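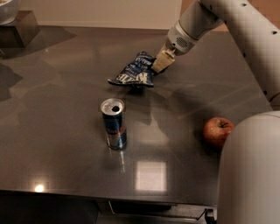
Gaspard Millet asks, in a note on the last draft of this section, whether an open drink can belongs on the work surface at all while the arm is being taught, and whether a half-full one should be treated the same way as an empty one. The answer to both is in 4.2. The rule has been moved ahead of the steps so that it gets read first.

## 4 Tabletop pick set-up

Applies to the Zuvorance arm with the two-finger gripper. Revised 6 January 2020. Replaces the August sheet.

### 4.1 Before power-on

1. Wipe the tabletop and let it dry.
2. Check that the emergency stop is within reach of the place where you will stand.
3. Confirm that the base bolts are tight and that the cable cover is closed.
4. Set the speed limit to 10 percent on the Grilum panel. Leave it there until 4.4 is complete.

> **Note:** On a glossy table, overhead lights show up as bright patches. If the vision check fails with code 11, dim the lights or move the target away from the patch, then run the check again.

### 4.2 Drink cans and other open containers

- Treat every open can as full.
- Do not pass the arm, the gripper or a held object over an open can.
- Stand cans upright. Do not lay them down to save space.
- Register each can as a keep-out object before the first move.

> **CAUTION:** Liquid on the tabletop can reach the base connector. If anything spills, press the emergency stop before you reach for a cloth.

### 4.3 Soft packages

Snack bags and similar pouches change shape when they are held. The grip settings for boxes do not carry over.

1. Select **Soft item** on the panel.
2. Set grip force to level 2.
3. Bring the fingers down at one end of the bag - not across the middle, where the contents are crushed.
4. Close the fingers and wait for the contact light.
5. Raise the arm slowly to a low hover and hold. If the bag slides, lower it, open the fingers and start again from step 3.

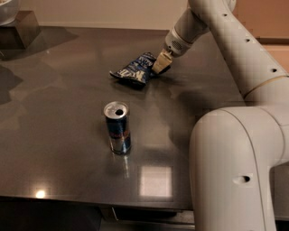
*Figure 4-1. Gripper at the right end of a snack bag, with an open can standing nearer the front of the table.*

> **Note:** Do not raise the grip force to cure a slipping bag. Move the grip point first. If it still slips, check the finger pads for wear and order a new pair from Pons, part 1935.

### 4.4 First full cycle

1. Clear hands, sleeves and tools from the table.
2. Say "moving" out loud, even if you are alone in the cell.
3. Run one cycle with a thumb on the hold button.
4. Watch the upper arm as well as the fingers. Most contact with nearby items comes from the elbow.
5. Enter the result in the cell log, with your initials.

Repeat 4.4 whenever an item is added, removed or swapped. Sites that follow the Jorgate house rules must also have a second person sign the log before the speed limit is raised.

For round items such as fruit, go to section 5.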